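Boletín técnico de Urka — Mantenimiento de edificios

Agua dura en cuartos húmedos: qué se deposita, dónde y con qué se retira

La campaña de revisión de cuartos húmedos en el edificio Hundska terminó en junio. Se inspeccionaron 178 baños y aseos, todos abastecidos por la misma acometida. La incidencia más repetida fue la incrustación calcárea en griferías, mamparas, juntas y accesorios metálicos. Las fugas y los desagües lentos quedaron muy por detrás. Este artículo recoge los criterios de limpieza y conservación que se aplicarán a partir de ahora en Hundska y, con los ajustes que se indican al final, en Sial.

Origen del depósito

El agua de red lleva en disolución bicarbonato cálcico y, en menor proporción, bicarbonato magnésico. Al calentarse o al evaporarse pierde dióxido de carbono, el equilibrio se desplaza y precipita carbonato cálcico. El proceso es más rápido en los puntos calientes (intercambiadores, resistencias, cartuchos termostáticos), pero también ocurre a temperatura ambiente sobre cualquier superficie donde una gota se seque sin que nadie la retire.

El velo blanquecino que aparece en un baño raras veces es carbonato puro. En las muestras recogidas se encontraron jabones cálcicos, es decir, sales insolubles de ácidos grasos formadas al combinarse el jabón con el calcio del agua. El jabón cálcico actúa como ligante: retiene polvo, fibras textiles y grasa cutánea, y protege al carbonato del ataque ácido. De ahí que un desincrustante aplicado directamente sobre una superficie engrasada dé un resultado irregular, con zonas limpias y zonas intactas. Hay que desengrasar primero y desincrustar después, con un aclarado intermedio.

Cromados

La grifería y los accesorios habituales se fabrican en latón o acero con una capa de níquel y, encima, una capa muy delgada de cromo. El cromo es duro y resiste bien el agua y el jabón, pero presenta microporos. Si un cloruro en medio ácido alcanza el níquel o el metal base a través de un poro, la corrosión progresa por debajo y la superficie acaba levantándose en forma de ampollas. El daño no admite reparación en obra. Se sustituye la pieza.

Quedan excluidos, por tanto, los productos con ácido clorhídrico, incluidos los quitacementos que algunas contratas usan como limpiador general. Tampoco se admite la lejía sobre cromado, ni siquiera diluida. El estropajo verde y los polvos abrasivos rayan la capa y abren camino a la incrustación siguiente, que se agarra mejor que la anterior.
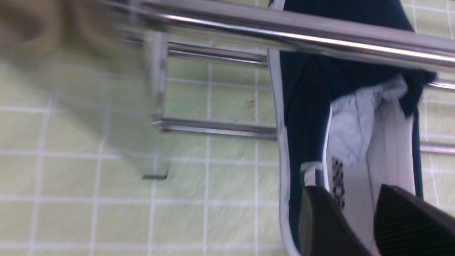 Boletín n.º 6

El producto de referencia para cromados es el ácido cítrico en solución, a razón de 100 gramos por litro de agua tibia. Se aplica con bayeta de microfibra, nunca por pulverización directa, ya que la niebla alcanza las juntas y las roscas ocultas. El tiempo de contacto máximo es de cinco minutos. Después se aclara con agua abundante y se seca con un paño limpio. El secado forma parte del procedimiento y no puede omitirse por falta de tiempo: una pieza desincrustada que se deja escurrir vuelve a mostrar cercos en cuanto se evapora el agua de aclarado.

Conviene prestar atención a los encuentros entre barra y soporte. El agua se acumula en ellos por capilaridad y tarda más en evaporarse que en el tramo recto. La suciedad de esa zona se retira con un cepillo de cerdas blandas, humedecido en la misma solución. Si el soporte se mueve al cepillar, se anota en el parte y se aprieta el tornillo prisionero antes de seguir. Un soporte flojo trabaja sobre el taco y termina por agrandar el taladro, con riesgo de fisura en la pieza cerámica.

Azulejo y junta

El esmalte cerámico tolera casi cualquier limpiador ácido suave. La junta no. El mortero de rejuntado cementoso contiene carbonatos e hidróxidos que reaccionan con el ácido igual que el depósito que se quiere eliminar. Cada aplicación disuelve una fracción de la superficie de la junta, la vuelve más rugosa y más absorbente, y aumenta la suciedad que retendrá en los meses siguientes. En varios baños de Hundska las juntas más deterioradas estaban precisamente en las zonas limpiadas con mayor frecuencia.

Para el paño alicatado se establece el siguiente orden de trabajo:

Humedecer previamente la pared con agua limpia, de modo que la junta se sature y absorba menos producto.

Lavar con detergente neutro y bayeta, de arriba abajo.

Aplicar la solución cítrica únicamente sobre las piezas con velo visible, con un tiempo de contacto de dos minutos.

Aclarar de inmediato y pasar rasqueta de goma.

Las juntas ennegrecidas requieren un tratamiento distinto. El oscurecimiento suele tener origen biológico y no responde al ácido. Se utiliza percarbonato sódico disuelto en agua caliente en el momento de uso, aplicado con cepillo, con un reposo de quince minutos y aclarado posterior. La solución no se guarda en recipiente cerrado, puesto que libera oxígeno y puede generar presión. No debe mezclarse con la solución cítrica ni usarse a continuación de ella sin aclarar.

Si la junta ha perdido material hasta quedar por debajo del canto del azulejo, la limpieza deja de ser la respuesta adecuada. Se vacía y se rejunta. En zonas de salpicadura directa se empleará mortero epoxi, más caro y más difícil de trabajar, pero indiferente a los limpiadores ácidos suaves. En el resto basta un mortero cementoso mejorado, de absorción reducida.

Silicona

Los cordones de silicona no se desincrustan. Se lavan con detergente neutro y se sustituyen cuando presentan manchas internas, pérdida de adherencia o grietas. El moho que ha penetrado en la masa del cordón no se elimina desde la superficie; la lejía lo decolora y la mancha reaparece. Antes de aplicar un cordón nuevo se retira el anterior por completo, se desengrasa el soporte con alcohol isopropílico y se deja secar. Sobre restos de silicona vieja el material nuevo no adhiere.

Ventilación

La limpieza actúa sobre el depósito ya formado. La humedad residual determina cuánto tiempo permanece mojada la superficie y, con ello, el crecimiento biológico en juntas y cordones. En Hundska se encontraron bocas de extracción obturadas por pelusa y puertas ajustadas contra el pavimento, sin paso de aire. La extracción no puede funcionar si el recinto carece de entrada. La holgura bajo la puerta será de un centímetro como mínimo, y las bocas se desmontarán y lavarán dos veces al año.

El temporizador de los extractores estaba ajustado en muchos casos al mínimo, presumiblemente por quejas de ruido. Se fijará en veinte minutos tras el apagado de la luz. Donde el ruido sea excesivo procede revisar el rodamiento o el antivibratorio — acortar el ciclo solo traslada el problema a la pared.

Aireadores y termostáticos

Los aireadores se desenroscan, se sumergen en solución cítrica durante treinta minutos y se enjuagan a contracorriente. Si la malla está deformada se cambia el cartucho. Los termostáticos se comprueban con termómetro en tres posiciones del mando; una desviación persistente después de desincrustar los filtros de entrada indica desgaste del elemento térmico. No se sumergirá nunca el cartucho completo, porque las juntas tóricas y la grasa de montaje no están previstas para ese tratamiento.

Descalcificación centralizada

Se ha valorado la instalación de un descalcificador de intercambio iónico en la acometida de Hundska. El equipo estudiado, fabricado por Breltberg, tiene una capacidad de 3000 litros entre regeneraciones con la dureza medida en el edificio. Resulta insuficiente para el consumo de punta, por lo que harían falta dos columnas en alternancia. El cuarto de instalaciones actual no tiene superficie para ello ni desagüe próximo para la salmuera. La opción queda aplazada hasta la reforma de la planta baja.

Entretanto se mantendrá la consigna del acumulador, fijada por razones de control de legionela. Bajar la temperatura reduciría la precipitación en el intercambiador, pero esa medida no está autorizada en ningún caso y no debe aplicarse a petición de los usuarios.

Aplicación en Sial

El agua de Sial procede de otra captación y es menos dura. Se conservan los mismos productos y tiempos de contacto, con una frecuencia de desincrustado trimestral en lugar de mensual. Los aseos de la planta segunda tienen encimeras de mármol, material calizo que el ácido cítrico ataca y matea en segundos. En esos locales la grifería se limpiará con la encimera protegida por lámina de polietileno y con bayeta bien escurrida. El percarbonato tampoco se utilizará sobre el mármol.

Los partes de trabajo incorporan desde este mes una casilla para el estado de la junta y otra para la fijación de accesorios. Ambas se rellenan aunque no haya incidencia. Las fichas de seguridad actualizadas están en el armario de productos de cada edificio, junto a la tabla de diluciones.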